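Fanlow cream bowl and small brown dish: my review after one season
By Letay Ejigu

I bought the Fanlow bowl together with the small brown dish in June, when my old salad bowl got a crack on the bottom. The shop sells them as a pair, but you can also take them one by one. I cook for a family of four and I am rather particular about bowls, so I waited some months before writing this.

The bowl is ceramic, wide and quite deep. The colour is a warm cream, less yellow than on the shop's page, and the glaze has a light shine. The rim is smooth and rounded. I like this very much, as I often lift a full bowl by the rim and a sharp one hurts my fingers. For dough I would wish it a little heavier. When I mix with a strong hand it turns on the table, and I have to put a damp cloth under it. With 500 grams of flour there is still enough room to work.
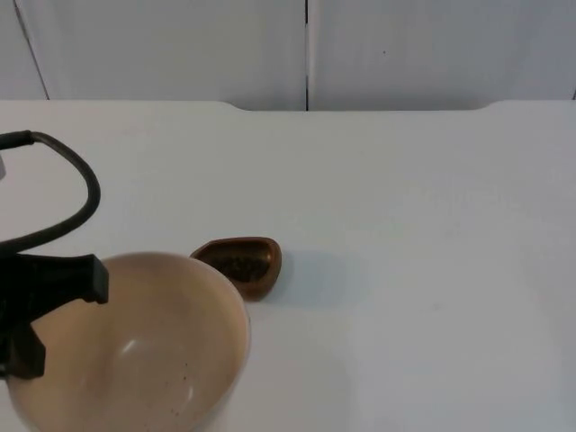 Cleaning is easy in most cases. Soup and yoghurt come off with warm water. Dry things are more difficult: ground spices and breadcrumbs like to stay on the inner wall, and on such a light colour you notice every speck. I wipe it once with a dry cloth before washing. My neighbour Deolinda Lobo has the same bowl and puts hers in the dishwasher every evening. Her glaze looks the same as mine, which I wash by hand.

Now the small dish. It is pretty and the brown goes well with the cream, but it holds less than I expected. I use it for salt, or for olive stones when we have guests. For a dip it is too small, except if you eat alone. If you already own something of this size, buy only the bowl.

The delivery took 13 days, and I found this long. The box was well packed and nothing was broken. I wrote to the shop to ask if the bowl can go in the oven, and a polite answer came the next morning: up to the table only, please. I would prefer to read this on the label.

I give four stars of five. One star is missing for the slow delivery and the label. I will probably order a second bowl before winter, without the dish.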